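Fadville kitchen course fills up again

Sat 14 August

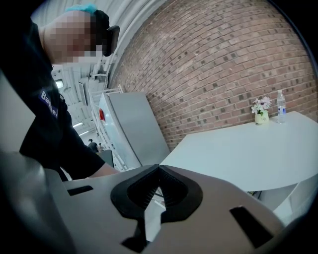
The evening food handling course at the Pramthorpe hall starts its next round at the end of August, and sign-up is open now. There were 284 people through the course in the last year, most of them from small cafes, church kitchens and market stalls. Kobe Verschueren is teaching again. The first evening is about getting ready for work, and it takes longer than people expect. Hair goes under a covering, like the teal-blue one here, before anyone goes near a table. Short sleeves are fine. Rings and watches come off and stay in your bag, and you wash up to the elbow, not just the hands. If you come straight from work, leave yourself ten minutes to change.

The second evening covers storage and temperatures. You will get a chart to take home and hang by the fridge. People who already keep a fridge log should bring a page or two of it, filled in, with the mistakes left in. Last time we spent most of an hour on one log from a sandwich shop and it was the best part of the night.

There is a short written test at the end. You can bring your notes. Anyone who misses a question goes over it with Kobe the same evening and signs the sheet after that.

A few changes from last time. Classes now start at 6:30 because the bus from Fadville gets in at 6:10 and half the group was walking in late. Parking is behind the Brouwer building only – the lot by the road belongs to the dentist and they do tow. Coffee is in the side room, and please keep it there.

The fee is the same as before. Nesetti has again paid for 2 free places in each round, for people who are out of work or just starting a food business. Ask at the front desk and fill in the half-page form. You don't need to bring proof of anything.

We also still need the blue binders back from the spring group. There should be a full shelf of them and there isn't. Drop them at the desk or in the box by the side door, which is open until 8 on weekdays.

To sign up, call the hall on extension 635 or put your name on the list in the entry. Please write your phone number so that we can read it.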